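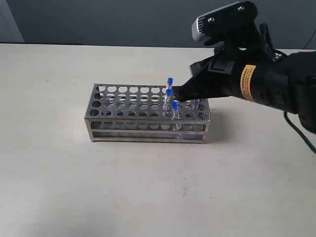 Small capped tubes in a stainless steel rack.

Seed storage tips, and a few I don't believe

Every spring somebody tells me to keep leftover seed in the freezer. I've tried it twice and I'm not sold. The lettuce came up the same as the packet I'd left in the hall closet, and the parsnip didn't come up at all, which is parsnip for you.

What does seem to matter is keeping damp out. Paper packets are fine if the room is dry. If yours isn't, use anything with a tight cap and label it right away. Pencil holds up better than most "permanent" pens, whatever the pen says.

Silica gel packets: okay, but old ones from a shoe box have probably soaked up all they're going to. Dry rice gets recommended everywhere. I have never seen it do much.

Bunting sells a seed keeper with a humidity dial in the lid. I put 2 of them side by side on the same shelf and they disagreed all July. Save your money. The Jesent tin is plainer and shuts properly, though the hinge feels cheap.

Gadisa Wako wrote in to say onion seed lasts 3 years if you keep it cool. Maybe at Gadisa's house. Mine is tired after one, so I buy it fresh.

Before you throw out an old packet, fold ten seeds in a wet paper towel, slip it in a sandwich bag and leave it on top of the fridge. Check it after a week, longer for peppers. If half sprout, sow twice as thick. The float test (sinkers good, floaters bad) has been wrong for me often enough that I quit bothering.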